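Drellura Fruit-to-Plate
README, revised September

Drellura is a collection of recordings about putting fruit on a plate. There is a counter, a tablecloth, an oval green plate and a supply of produce that starts on the cloth and is supposed to end up on the plate. If you came for drama, the sister set, Vevholm, has cutlery.

Contents

164 episodes in total, all on the same plate. 113 are full clears, meaning every piece of fruit gets a plate spot by the end. The rest are partial: the episode stops at a set number of pieces and the leftovers stay where they are.

The cloth is a patchwork pattern in more colors than anyone needed. We considered a plain white one for a good nine minutes. The busy one stayed, and any segmentation model that objects is welcome to write to us. 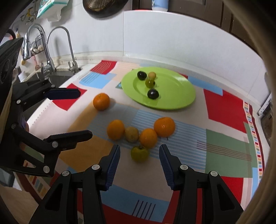 Layout varies from episode to episode. The starting arrangement is a loose heap with a stray or two off to the side, and there is no rule about which piece goes first. People have strong feelings about this. Some clear the small stuff early and leave the citrus for last, and others do the reverse and run out of plate.

Labels

Each episode has a text file with one line per piece moved. Names are deliberately dull:

orange_citrus
oval_orange
brown_round
green_round
dark_round
yellow_green_small

We do not label species. An early draft did, and the argument over what counts as a plum took longer than the annotation. If you need botany, Nkuna has a produce taxonomy and far more patience. Anything brown and matte is brown_round, whatever it may be in private life.
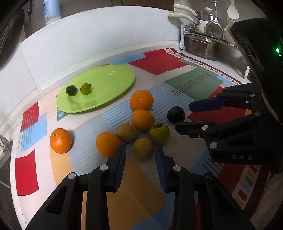
Touching pieces get separate labels even when one mostly hides the other. Where a piece is hidden completely, the line carries the tag "hidden" until it shows up again. Please don't strip these tags. Drorex did in their repack, and their copy now contains oranges that blink in and out of existence.

Known problems

Glossy fruit has highlights, and so does the plate. Color thresholds will find things that aren't there.

Round fruit rolls. Episodes with a roll are kept and marked "rolled".

Splits

Use the split file in the root folder. Layouts that look alike are kept on the same side, so a random shuffle will give you a lovely score and no information.

Requests

Keep them under 200 words. Suggestions for a different tablecloth go in the separate thread, which is closed.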